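Famotov Opens Winter Clothing Exchange for Families

Oct 18, 2018 - Famotov, the neighborhood reuse center run by the Trustel housing association, will open its winter clothing exchange next week in the former Koutsoukos bakery building.

Families can bring in outgrown coats, boots, hats and slippers and take home the same number of items at no charge. Last winter 1,736 items changed hands, most of them children's sizes.
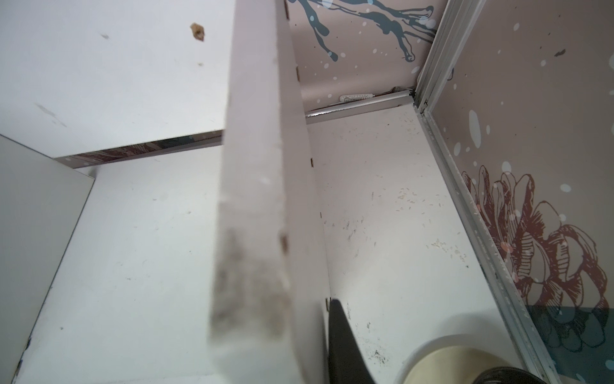 The exchange will be open Tuesday and Saturday mornings through the end of winter. Each household may take up to 20 items per visit. Clothing should be clean and have working zippers. Odd gloves are accepted - they go to the Wurkeletti sewing group, which uses them for patches.

Shoes and boots must come in pairs. Car seats, helmets and underwear cannot be accepted. 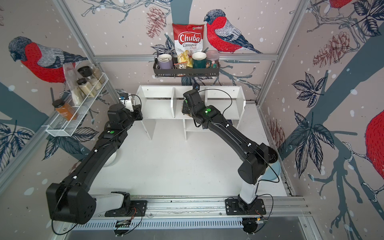 Eirini Vlachopoulos said the greatest need this year is for footwear in small sizes, and that adult coats are already well stocked. She asked families with larger donations to call ahead.

People with nothing to trade may still take up to eight items. No proof of income is required.

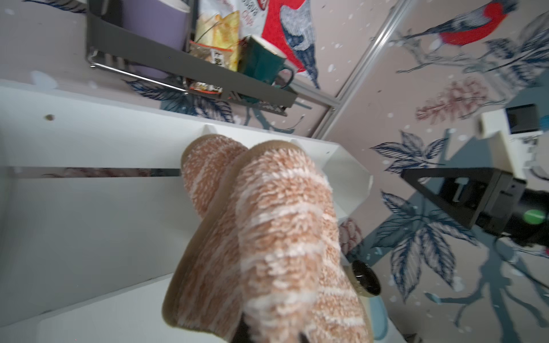 Striped slipper boots in peach-orange and cream.

Donations can be left at the side entrance during opening hours.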